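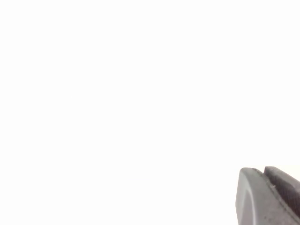 Figure 4. Bright, even white with no edges or shadows showing in it.

4. Setting up the white sweep

I've set up the Ilteck sweep on kitchen tables, a washing machine and one very wobbly card table, so learn from me and start with something solid! You'll want a flat spot at least 57 cm deep, and a wall behind it if you've got one.

1. Wipe the table down and let it dry. Any grit will dimple the sheet, and you'll see every dimple once the lights are on.

2. Unroll the sheet with the matte side up. If it's been in its tube all winter it'll want to curl back at you, so put a heavy book on each end and go make a cuppa (I give mine 40 minutes).

3. Clip the back edge to the crossbar and let the sheet fall in a loose curve. Don't crease it where it meets the table. I did that to my first one and the line never came out.

4. Tape down the front corners. Masking tape is fine, but the grey cloth stuff leaves glue behind.

5. Put one lamp on each side, level with the top of the curve, and turn the overhead light off. Mixed bulbs give you a yellowish patch on one side and you'll go batty trying to find it.

6. Look at it from where you'll be working. If you can still pick out where the table stops and the curve starts, lift both lamps a bit and look again.

Note: The Benon clips in the smaller kit only open to 19 mm. For a thicker bar, use two clothes pegs per side. Gobnait Mac Mathúna put me on to that one, and I've stuck with it.

Caution: Keep the lamps well back from the sheet. They get hot, and the colour of the sheet will go off before you smell anything.

To pack up, see section 5.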